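第7章　充电的位置

本章内容
7.1　一条没有出处的建议
7.2　桌面为什么总是赢
7.3　线
7.4　木头与漆面
7.5　"充电区"的生意
7.6　怎样观察自己家的一张桌子
关键词：落脚点、停放、余线、伸手距离、集中充电

家务管理类的书，凡是二十一世纪以后出的，多半有一页谈手机该放在哪里充电。写法大同小异：在玄关或厨房一角设一个"充电区"，全家的设备晚上都送到那里，线收进盒子，插座藏在后面，桌面从此干净。配图通常是一只浅色托盘，托盘里并排几部机身朝上的手机，线头短得不像话，像是专为拍照剪过。

编写本章之前，我们把手头能找到的这类段落通读了一遍，想知道它们的根据是什么。结果令人失望。多数作者不给出处，少数给了出处的，顺着找过去，是另一本同样不给出处的书。有一条"集中充电可以让家里少丢一半的线"，流传甚广，我们追到第四本书就断了。一半是怎么算的，丢了算在谁头上，原来有多少根，全无交代。

所以本章的口气会比前几章生硬一些。第5章讲衣物折叠，第6章讲冰箱分层，那些做法至少可以自己试，试完看得见好坏。充电的位置这件事，人人每天都在做，做得几乎不经过脑子，偏偏最容易被人拿来下结论。读者若在本章里看到我们反复说"尚不清楚"，请不要以为是编者偷懒。

7.1　一条没有出处的建议

先看建议本身。"固定一个地方充电"，包含着两个判断。一个是说，有了固定地方，东西就不会乱；另一个是说，人会把东西送到那个地方去。前一个大体可以接受，虽然"乱"字需要定义。后一个就未必了。

Lindiwe Van der Merwe在编写组里负责入户访谈。她的做法很朴素：不问"您平时在哪里充电"，只问"手机现在在哪里"，然后去看。前一种问法得到的答案整齐得很，床头、书桌、玄关柜，各有各的名分。后一种问法得到的答案是沙发扶手、洗衣机盖、窗台，还有饭桌。受访者往往会补一句"平时不放这儿"。平时是什么时候，很少有人说得上来。

这批访谈一共走了256户，时间集中在5月。样本是熟人介绍熟人滚出来的，城里人偏多，带小孩的家庭偏多，独居老人很少，不能拿来推断任何更大的人群。我们在本章引用它，只当作提醒：口头报告的位置和实际的位置之间有缝，缝有多宽，现有材料说不准。

同样应当小心的是反方向的结论。网上另有一派意见，认为人天生懒散，一切收纳规划终归失败，不如随手放。这话听着老练，根据并不比前一派多。Van der Merwe的记录里也有几户，确实每晚把手机送到同一只抽屉旁边，雷打不动。问他们怎么养成的，一户说是因为那里只有一个插座能用，一户说不知道。两个回答都不好写进收纳指南。

7.2　桌面为什么总是赢

如果不看人们说什么，只看东西落在哪里，平的、到腰高的、离坐处近的面，总是占便宜。饭桌、书桌、工作台都符合。床头柜符合得勉强，它太小，放了水杯就放不下别的。玄关柜高度合适，可是没有人在玄关坐着。

本书把这样的面叫作"落脚点"。落脚点和"收纳位"是两回事，前者是手一松东西就停在上面的地方，后者是主人认为东西应当在的地方。许多家务书的毛病，在于只画收纳位的图。图画得再细，落脚点不在图上，第二天早晨桌上照样有手机。

手机又比别的东西更容易停在桌上。钥匙进门以后就没用了，可以挂起来；信件拆过了，可以归档。手机充着电的时候，主人还要看它。屏幕亮一下，眼睛就过去了，手也跟着过去。把一件随时要看的东西送到三步以外的托盘里，是在要求人为了桌面整洁多走许多趟路。也许值得，但那些书从不提路程，仿佛托盘自己会走过来。

有人会说，送远一点正是为了少看。这是另一个目的，属于使用习惯，和整理无关。把两个目的捆在一起卖，是这类建议常用的手法：整洁的好处说不清了，就改说专注；专注也说不清了，再改说睡眠。读者遇到这样的段落，不妨先停下来问一句，它究竟在论证哪一件事。

下面两张图里是同一张木桌，桌上是一部手机。读者可以先想一想，如果由自己来写这张桌子的观察记录，第一行会写什么。

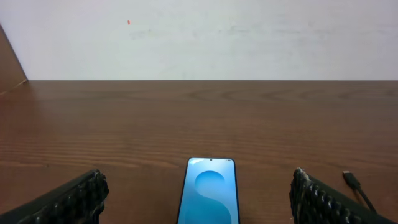
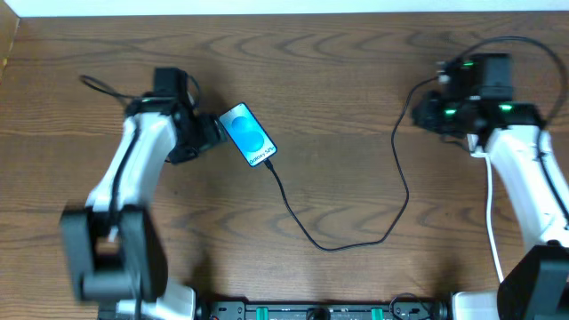
7.3　线

充电线的长度，是规划充电位置时最该先问、却最常被略过的一项。托盘示意图里的线之所以好看，是因为它们短；家里的线之所以难看，多半因为它们必须够得着人。一根线从插座走到桌沿，再从桌沿走到手边，两段路的长度都由房间决定，和主人勤快与否没有多大关系。拿第二张图来说，黑色充电线就拖在木纹上面，占去的桌面未必比手机少，而讨论"桌面杂乱"的人通常只数物件，一部手机算一件，线不算。第一张图里手机屏幕是亮着的，蓝色壁纸很醒目，目光先落到那里也不奇怪。我们把类似的桌面给学员看，请他们写下"桌上有什么"，先写手机的人多，把线单列一行的人少。由此就说线"看不见"，又过了头。写得少，也可能只是嫌麻烦。

多出来的那一段，本书称为"余线"。余线有几种常见的去处：摊在桌上，垂到桌下，绕成圈扎起来，或者塞进盒子。收纳书推崇最后一种。Jolene Dunstan对此颇有意见，她在审读意见里写道："盒子解决的是客人来的时候。主人每次要把手机拿远一点，就得先打开盒子。"她的意思是，余线之所以摊着，有时正因为它在被用。人坐在桌子这头要一段，坐到那头又要一段，线收得太紧，第一次伸手就扯开了。

话说得有道理，但也只是一种说法。她举的例子是她自己的厨房桌，一张桌子，一个人，一台常年放在左手边的收音机。我们把它放在这里，和收纳书的说法并列，让读者自己掂量。

关于扎线，有一处可以说得肯定些。反复把线折成锐角再勒紧，对线不好，靠近接头的一段尤其如此。绕成松一点的大圈，不要贴着接头折，外皮破了就换掉，这几句大概不会有人反对。至于用什么带子扎、扎几道、顺时针还是逆时针，有人写过整整两页，我们读完没有得到什么。

安全方面也只说确定的。充电时不要把手机压在枕头、被子下面，不要用外皮破损的线，插头松动、发烫的插座应停用并请人检查。线不要横在过道上，家里有幼儿或者宠物的，垂到桌下的线要特别留意，扯线的时候，下来的往往不只是线。这些提醒与好不好看无关，请不要让它们和托盘的颜色混在同一张清单里。

7.4　木头与漆面

桌子本身在这类讨论里常常缺席，只在需要恐吓读者的时候才出场。"手机充电的热量会毁掉你的实木桌"，这样的标题不难找到。

手机充电时会有温度变化，桌面的漆也确实各有各的耐受，这都没错。但从这两句推到"毁掉"，中间缺了很多。缺的是哪一种漆，什么样的温度，停放多久，以及最要紧的，有没有人把放手机的地方和不放手机的地方做过比较。Anisa Tjoa修旧家具多年，本书第3章关于打蜡的一节由她执笔。编写组请她看过几篇这样的文章，她的回答只有一行：杯子底下的水印她见得多，手机印一次也没有见过。

一次没有见过，不等于没有。来找她修的桌子本来就是坏得看得出来的，轻微的变化不会送来。不过要拿"毁掉"来劝人买隔热垫，举证的一方总该拿出一张毁掉的桌子。

更实在的问题是划痕和反光。手机壳边上夹着沙粒，在漆面上推来推去，会留下细纹，光滑的深色桌面尤其显眼。有光泽的面还会把灯映出来，坐着的人一低头，先看见一块亮斑。木纹花哨的桌子有个不大有人提的长处，细纹混在木纹里，不凑近看不出。究竟算优点还是算掩饰，看各人脾气。

清洁的办法照第3章，软布，略湿，顺着木纹擦，擦完再用干布走一遍。擦之前把线提起来，不要绕着线擦，绕着擦的桌子，过几个月会显出一条线的形状。靠墙的桌子，桌沿与墙相接的那条缝容易积灰，布要折出一个角来才进得去。墙面上的灰痕则另当别论，哑光的墙漆经不起使劲擦，越擦越花，先在不显眼的地方试一小块。

7.5　"充电区"的生意

凡是说不清道理又流传很广的建议，不妨看看旁边卖的是什么。

Vondthorpe出过一款多槽的充电架，说明书头一页写着"还您一张干净的餐桌"。编写组借了一个来用。架子本身做工不差，槽宽也够。可是它立在餐桌上，底座占的地方比两部手机平放还大。桌子干净与否，于是取决于架子算不算东西。说明书的立场是不算。

Samen的产品是一只带盖的理线盒，Yu的是嵌在桌板里的插座，开孔以后盖子与桌面齐平。后一种确实能把桌上的余线缩短，代价是桌子上从此有个洞，而且洞的位置在开孔那天就定下来了，以后搬家、换座位、把桌子转个方向，洞不跟着转。我们问过一户装了的人家满不满意，男主人说满意，女主人说她坐的不是那一边。

Cultmont的做法又不同，它不卖架子，卖课程，教人每晚睡前花30分钟给全家的设备"归位"。我们请Elsie Sheehan去旁听了一期。她带回来的笔记很详细，其中最有用的一条是，课上演示归位用的桌子，在演示开始前已经收拾过了。讲师没有掩饰，学员也没有问。

应当公平地说，这几样东西各有用得上的人。家里设备多，又恰好有一段空台面挨着插座，架子是方便的。我们反对的是次序：先买架子，再为架子找地方，最后要求人改变坐的位置去迁就它。次序倒过来，大部分架子可能用不着买。究竟是多大一部分，我们没有数据，所以只写"可能"。

7.6　怎样观察自己家的一张桌子

本章余下的篇幅都建立在观察上，读者最好在往下读以前先做一份自己的记录。做法不复杂，难在不要作弊。

选一张桌子，就选平时东西最多的那张，不要选好看的那张。早、中、晚各看一眼，看到什么写什么，写完再动手收。顺序不能颠倒，先收后写的记录没有用处，Van der Merwe退回过的作业里，大半是这个毛病。

手机和线分开写。手机在哪里，屏幕朝上还是朝下，线在哪里，插没插着，插座在桌子的哪一侧。看不出来的就写看不出来。尤其不要从位置去猜原因，"随手一放"四个字在学员的记录里出现得极多，可那一刻手是随便还是不随便，桌面上并没有写着。

不要在记录的同时改进。有人看了两天，觉得不像样，第三天便买来盒子，于是后面的记录成了盒子的记录。也不要告诉家里人你在看什么，如果瞒不住，就把说破的那天标出来，前后分开整理。

拍照可以，但照片不能代替文字。照片只有一瞬间，取景的人又总会不自觉地挪一挪杯子。编写组自己的近2160条桌面记录，凡是只有照片没有文字的，到整理时多半作废：看得见线，看不见线的另一头。

记录做完，先不要急着算什么"整洁率"。这个词在几本同类教材里都有公式，分子是归位的物件数，分母是全部物件数，可是余线怎么计，正在使用的东西算不算归位，各书说法不一，有一本前后两页就不一致。我们在第8章会把这些公式摆在一起看，届时要用到读者自己的记录。

Ivars Lill为本章审稿时问过，既然处处存疑，为什么还要单写一章。他建议并入第4章"杂物"。我们考虑过，没有采纳。杂物可以扔，可以送人，可以放到柜顶一年不碰；手机和它的线每天都要回到手边来，第4章的办法用在它们身上，哪一条都不大合适。

下一节从插座讲起。请读者先把家里那张桌子到最近插座的距离量出来，沿着墙角和桌腿量，线实际怎么走就怎么量，写在本页空白处，后面计算余线时要用。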